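Filed under: Notes to Self

12/4/23 – posted by the author

Two weeks into learning the accordion and the neighbors in Hundum have begun to wave at me less. The Heltov weighs as much as a toddler and wheezes like an uncle. I can play one waltz, or the first half of it, at the speed of a funeral.

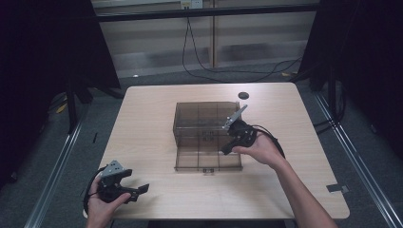 Will I be ready for the January recital in Inskip? Only if they accept two notes and a long apology. I have paid the deposit, so I'm going – possibly in a hat.

Practiced the left hand tonight. It has its own opinions.

We use cookies to improve your visit. Accept | Manage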